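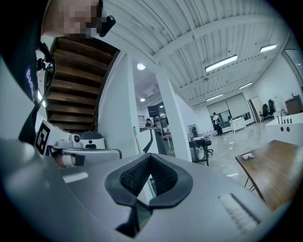

그림 7-1 손잡이형 그리퍼의 몸체와 검은색 손가락 패드. 뒤쪽에 흑백 사각 표식이 붙은 흰색 로봇 장치가 놓여 있다.

제7장 현장 방문과 공개 시연

7.1 들어가며

제6장까지는 그리퍼의 기구 구조, 파지력의 계산, 시각 표식을 이용한 위치 추정을 각각 독립된 주제로 다루었다. 실제 작업장에서는 이러한 요소가 하나의 공간 안에서 동시에 운용되며, 사람이 장비 곁에서 일상 업무를 계속하는 경우도 많다. 본 장에서는 자동화 연구 시설을 방문하거나 공개 시연을 참관할 때 무엇을 관찰하고, 어떻게 기록하며, 관찰한 내용을 어느 범위까지 해석할 수 있는지를 학습한다.

현장 방문은 공학 교육에서 오랫동안 보조 활동으로 취급되어 왔다. 방문 전 준비가 부족한 학습자는 움직이는 장비에 시선을 빼앗겨 배치, 동선, 조명, 배선과 같은 조건을 놓치기 쉽다. 그러나 로봇의 성능은 대부분 이러한 조건과 결합되어 나타난다. 같은 장치라도 바닥의 반사 정도나 조명 기구의 위치가 달라지면 카메라가 표식을 인식하는 결과가 달라질 수 있다.

7.2 사례: 폰드우드 작업장의 공개일

폰드우드(Fondwood) 작업장은 매년 3월 인근 대학의 학부생과 지역 기업의 기술 담당자를 대상으로 공개일을 운영한다. 본 장에서 다루는 공개일에는 83명이 참가하였으며, 참가자는 오전과 오후로 나뉘어 입장하였다. 행사의 총괄은 잉그리드 코발치크(Ingrid Kowalczyk)가 맡았고, 시연 진행은 다넬 오카포르(Darnell Okafor)가 담당하였다.

공개일의 중심 주제는 사람이 손에 쥐고 조작하는 그리퍼를 통하여 물체를 다루는 동작을 기록하고, 그 기록을 로봇 팔의 동작 계획에 활용하는 방법이었다. 오카포르는 시연에 앞서 참가자에게 두 가지 질문을 제시하였다. 하나는 사람의 손동작 가운데 어떤 정보가 그리퍼의 개폐만으로 표현될 수 있는가 하는 것이고, 다른 하나는 그렇게 표현되지 않는 정보가 작업의 성패에 어떤 영향을 주는가 하는 것이었다. 두 질문은 본 장 전체에 걸쳐 다시 검토한다.

시연에서 기록된 동작은 모두 276건이다. 이 가운데 142건은 작업대 위의 물체를 집어 지정된 위치로 옮기는 동작이며, 나머지는 서랍을 여닫거나 물체의 방향을 바꾸는 동작이다. 기록은 플라닉스(Flarnix)라는 내부 관리 체계에 저장되고, 각 기록에는 작업명, 조작자 번호, 시작 시각이 함께 부여된다. 폰드우드는 공개일 이전에 이미 3,000건의 동작을 같은 형식으로 축적해 두었으므로, 참가자는 당일의 기록을 기존 기록과 비교할 수 있었다.

7.3 관찰의 대상

가. 접촉부

그림 7-1의 그리퍼에서 먼저 살필 부분은 손가락 패드이다. 패드는 V자형 고무로 되어 있고, 안쪽 면에 그물 무늬의 어두운 삽입재가 끼워져 있다. 일반적으로 V자형 접촉부는 원통형 물체를 잡을 때 물체의 중심을 일정한 위치로 유도하며, 표면의 요철은 마찰 조건에 영향을 준다. 학습자는 제3장의 마찰 원뿔 개념을 적용하여, 평평한 패드와 V자형 패드에서 접촉점의 수와 힘의 방향이 어떻게 달라지는지 그려 보기 바란다.

나. 표식과 카메라

흰색 장치의 측면에는 흑백 사각 표식이 있고 윗부분에는 소형 카메라 모듈이 있다. 사각 표식은 크기와 무늬가 미리 알려져 있을 때 카메라에 대한 위치와 자세를 추정하는 기준이 된다. 현장에서 표식을 발견하면 부착면, 방향, 가려질 가능성을 함께 기록한다. 표식의 구체적인 용도는 외형만으로 단정하지 않으며, 담당자에게 확인한 내용은 관찰 내용과 별도의 난에 적는다.

다. 작업 환경

천장에 설치된 사각 형광등과 빛을 반사하는 밝은 회색 바닥은 시각 센서를 사용하는 모든 작업에서 검토하여야 할 조건이다. 뒤쪽 창에는 흰색 롤러 블라인드가 내려져 있다. 외부 채광의 변화는 카메라의 노출과 색 재현에 영향을 줄 수 있으므로, 방문 기록지에는 블라인드의 상태와 관찰 시각을 반드시 기입한다. 책상에 앉아 일하는 사람과 안쪽에 서 있는 사람의 위치 또한 환경 조건에 포함된다. 장비의 동작 범위와 사람의 통행로가 겹치는지는 제9장에서 다룰 위험성 평가의 기초 자료가 된다.

7.4 기록의 방법

폰드우드에서 참가자에게 배부한 기록지는 오숨(Osum) 양식으로 불린다. 이 양식은 한 면을 세로로 나누어 왼쪽에는 직접 본 사실을, 오른쪽에는 그에 대한 해석과 의문을 적도록 구성되어 있다. 양식을 설계한 돌로레스 음베키(Dolores Mbeki)는 초기 방문자들의 보고서에서 관찰과 추측이 한 문장 안에 섞이는 사례가 반복되었다고 설명한다. 예를 들어 “장치가 물체를 안정적으로 잡았다”라는 서술은 관찰처럼 보이지만, 안정성의 판단 기준과 관찰 시간이 제시되지 않으면 검증할 수 없다. “패드의 양쪽 면이 물체에 닿은 상태로 5초간 유지되었다”와 같은 서술이 바람직하다.

기록지는 시연이 끝난 뒤 조별로 교환하여 검토한다. 검토자는 왼쪽 난의 문장마다 다른 사람이 같은 자리에서 같은 사실을 확인할 수 있는지 묻고, 그렇지 않은 문장에는 밑줄을 긋는다. 밑줄이 그어진 문장은 삭제하지 않고 오른쪽 난으로 옮긴다.

7.5 방문자의 준수 사항

시연 구역에 들어가기 전에 비상 정지 장치의 위치를 확인한다. 진행자의 허락 없이 그리퍼, 케이블, 표식에 손을 대지 않는다. 사진 촬영은 사전에 동의를 받은 범위에서만 하며, 근무자의 얼굴이 식별되는 자료는 보고서에 싣지 않는다. 질문은 장비가 멈춘 뒤에 하는 것을 원칙으로 한다.

7.6 이 장의 구성

제7.7절에서는 방문 전에 수집할 자료와 질문지의 작성법을 설명한다. 제7.8절은 142건의 이송 동작 가운데 일부를 골라 그리퍼의 개폐 시점과 이동 경로를 분석한다. 제7.9절에서는 페레이라(Ferreira) 공정에서 이루어진 두 번째 시연을 소개하고, 작업 공간이 바뀌었을 때 기록의 형식을 어떻게 조정하였는지 살펴본다. 장 끝의 실습 과제는 학습자가 소속 기관의 실험실을 한 곳 선정하여 오숨 양식으로 기록하고, 그 결과를 다른 조와 교환하여 검토하는 것이다. 실습에 앞서 제4장의 좌표계 표기와 제6장의 표식 인식 절차를 복습하여 둔다.

문의: 교재편찬실 | 무단 전재 및 복제 금지 | 맨 위로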